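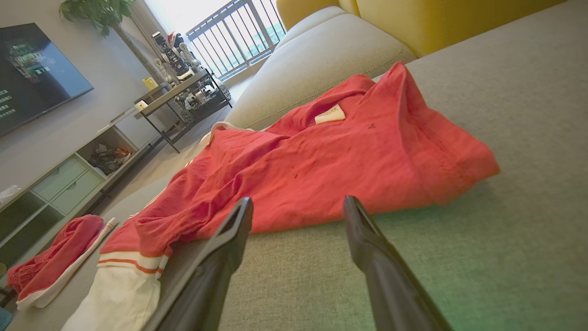 4. Washing and Drying Clothes

4.1 Before the first wash

Run the Prustar once with an empty drum before you wash any clothes in it. Use the Cotton program at the hottest setting with half a dose of powder. This clears out water left from testing at the Rornville plant.

4.2 Sorting

1. Read the care label on each item. If the label shows a hand-wash tub, use the Delicate program only.
2. Empty all pockets. Coins and screws can pass through the drum holes and block the pump.
3. Close zippers and hooks. Leave buttons open.
4. Turn printed items and sportswear inside out.
5. Wash new red, navy and black items separately for the first few washes.

Note: To test an item for color loss, wet a hidden seam and press a white cloth on it for a minute. If color shows on the cloth, wash the item alone in cold water.

4.3 Loading the drum

1. Open the door fully and check that nothing is left from the last load.
2. Put items in one at a time, shaken out. Mix large and small pieces.
3. Stop when you can still fit a flat hand between the load and the top of the drum.
4. Push the door until it clicks. If a sleeve or cord is caught in the rubber seal, the machine will not start and code 5 shows on the display.

CAUTION: Do not load items that have been in contact with gasoline, paint thinner or dry-cleaning fluid. Let them air outdoors and rinse them by hand first.

4.4 Adding detergent

The drawer has a main tray on the left and a softener tray on the right. Do not fill the softener tray past the line. With liquid detergent, lower the blue flap in the main tray. With powder, raise it. Evus tablets go straight into the drum, under the load.

4.5 Starting a program

1. Turn the dial to the program you want.
2. Press Temp to change the temperature and Spin to change the spin speed.
3. Press Start. The door lock light comes on.

To add a forgotten item, press Start again and wait for the lock light to go out. This does not work once the water is above the door glass.

4.6 Drying

Tumble drying is available on model 766 only. Model 305 has no heater for air.

1. Remove half the load if the drum was full for the wash.
2. Press Dry until the time you want is shown.
3. Take clothes out as soon as the cool-down ends and hang or fold them.

Jackets with a lining dry slowly at the collar and cuffs. Feel these places before you put the item away.

Note: After 300 drying cycles the filter light stays on. Replace the filter as shown in section 7.

CAUTION: The inside of the door glass gets hot during drying. Keep children away from it.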